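inskip-bench: a README for my work table, its boards and all the wire

Povilas Kalniņš, Climham
3 comments · 2 shares 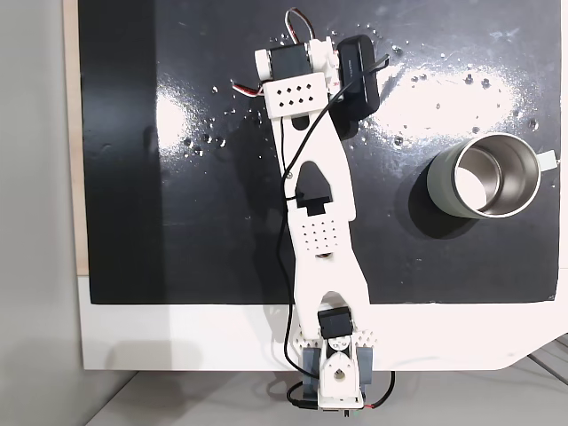

I keep my bench in a repository, which my family finds very funny, but I move things around a lot and I forget where I put them, so here we are! The bench is a white table in the back room in Climham with a set of boards that sit on top of it, and most of what I've written down is about the boards, what goes on which one, and how to deal with cable. The glossy black one gets the most use. White printed plates stand out on it beautifully, every little square hole and diamond hole in them reads as a crisp dark dot, and striped red, white and brown wire is easy to follow too. A thin black cable is another story. On a black board you have to hunt for it, and I've now put that in the table of pairings further down, under "dark on dark," where it can embarrass me every time I open the file.

What's in the repository

boards.csv is the list of boards, with a nickname, the finish, where it lives when it's off the table and what I've ruined on it.

cables.csv is the big one. It has 64 rows, one row per cable, and it took me most of May to get it into shape (I had them in a shoebox, then in two shoeboxes, and then my sister needed her shoeboxes back).

pairings.csv says which color of thing goes on which color of board. It's short and opinionated.

labels/ has the label sheets, ready to print. Plain black text, big enough for me to read without my glasses.

layout.txt is a typed-out plan of the table top. I know, I know, it should be a drawing. I tried a drawing and it was out of date by the weekend, and text is so much quicker to fix.

You don't need any software for any of this apart from something that opens a spreadsheet. If you'd like to copy the whole thing and swap in your own stuff, go right ahead, that's why it's up here.

The table

It's 120 cm wide and white all over, and it came from my old apartment, where it was a dining table with a wobble. The wobble's fixed (folded cardboard, then felt, then finally a proper foot). I leave a strip of the white top showing along the front edge of whatever board is down. It gives me somewhere to write pencil marks, since pencil wipes off it with a damp finger and doesn't show up at all on black. It's also where I like cable ends and connectors to come out toward me, so that I'm not reaching over the work to plug something in.

The one thing I'd change is the height. It's a dining table, so it's a dining table height, and after a couple of hours I feel it between the shoulders. I've got a pair of blocks under the back legs of my stool instead, which is a terrible solution and I've been using it for a year.

The boards

Glossy black. Best for anything white or pale, and for finding dropped screws if they're the shiny kind. Shows dust like crazy. Shows fingerprints even more. I wipe it before I start and again when I've stopped, with a soft cloth that's only a little damp, and then a dry one, and I still see smears when the lamp comes on. Don't use the kitchen scrubber. I have a whole row in boards.csv about the kitchen scrubber.

Matte gray. This is a Gruno offcut I got from a neighbor who was redoing her shelves. Nothing looks great on it and nothing looks bad on it, so it's what I put down when I'm gluing.

Cork. Pins go in, small parts don't roll, and glue ruins it forever. Lives behind the door.

Green cutting mat. Everyone has one. Mine has a curl in one corner from a hot mug (mine, my fault).

I swap them more than I'd expected to. Swapping used to mean clearing everything off into a heap, and the heap would then stay a heap. Now I've got a shallow tray the same width as the boards, so whatever's out slides across in more or less the order it was in. That tray was the best idea I had all year and it cost me nothing, it used to hold seedlings.

Pairings, the short version

White parts: black board, always.
Black parts: matte gray, or the cork if they're tiny.
Striped wire: anything at all, you'll find it.
Red wire: black or gray. It's surprisingly hard to see on the cork under a warm bulb.
Dark on dark: please don't. Or do, and put a band of something bright on the cable every so often.

The bright band is where the Neltex comes in. It's a stretchy sleeve sold in short lengths, and I snip off little rings and slide them on before the connector gets in the way. Yellow works best for me. I'd tried tape before that, and tape is fine until it gets warm and starts to creep, and then you've got a sticky cable that picks up every crumb on the table.

Cable columns

For anyone reading cables.csv and wondering what I was thinking, the columns go like this.

id: two letters and a number. The letters are the drawer.

length_cm: measured pulled straight against the table edge, connectors included. My first version left the connectors out, which made every short cable look a lot shorter than it is. Version 2 is the one you want.

jacket: the color on the outside. If there are several wires side by side I list them from left to right with the connector facing me, so "red-white-brown" and "brown-white-red" might be the same cable seen from the wrong side. I've tried to catch those. Tell me if you find one!

ends: what's on each end, in plain words. I started with proper part names and got half of them wrong.

coil: how it's wound when it's put away. Loose loop, figure eight, or flat zigzag. The flat ribbons only get the zigzag.

happy: yes, no, or iffy. This is whether it works and whether I trust it. There's a surprising number of iffy.

Anything longer than 100 cm hangs on the wall hooks and doesn't go in a drawer. That rule has saved me so much untangling. The long ones are always the ones that tie themselves to everybody else.

How I lay cable out while I'm working

I let it loop where it wants to loop. I used to pull everything flat and tape it down because it looked so neat, and then I'd bump something and the whole strain would land on the plug. So now there's slack near each end, and the long run goes along the side of whatever I'm working on, then off the front of the board. If it has to cross over the top of a part I try to keep it to one crossing. I don't always manage it.

Cable that reaches the front goes into a cup. It's a regular mug with no handle, sitting on the floor side of the table leg in a bracket, and the spare length drops into it. It's not pretty but I've stopped rolling over wires with the stool.

Printed bits and the white dust problem

I keep a lot of white printed pieces, brackets and perforated plates and so on, and the perforated ones collect fluff in the holes. A dry paintbrush gets it out. An old toothbrush gets it out too but leaves toothpaste specks, and I swear I rinsed that thing five times. Wipe the black board after the brushing and never before. I did it in the wrong order for months.

Pieces with lots of small points or bumps on the surface are worse, they grab threads off the cloth. Brush only, no cloth.

Things that are still wrong

The drawer marked MX is mixed and always will be.

layout.txt still mentions a lamp I gave away.

A few rows in cables.csv say "same as above," which was fine until I sorted the file. I've been fixing them as I come across them.

My lengths are in centimeters and my hook spacing is in inches. I'm sorry. The hooks were already up.

I haven't written anything about tools yet, mainly because the tools are in the kitchen at the moment and that's a sore subject at home.

Changes

Last big update Wednesday, July 20, 2022. Connectors now included in all lengths, pairings split into their own file, Neltex rings added to the dark cables that get used the most. The cork board has moved behind the door and the cutting mat has moved to wherever the cork board was.

Before that it was mostly me renaming drawers.

Copying and sending fixes

Take what you like, change what you like, and if you print the labels please check the first sheet on scrap paper, my margins are a bit tight on the left. Fixes are very welcome and so are better names for the boards. If you have a way to keep a glossy black surface free of smears for longer than one evening, open an issue and put it in capital letters so I see it first.

3 comments

Recent from the same author

Shoebox to drawer: sorting cable on a rainy weekend
Gruno offcuts and what I've done with them
Wall hooks, a sad story in inches
Getting a wobble out of a dining table
Seed trays that aren't for seeds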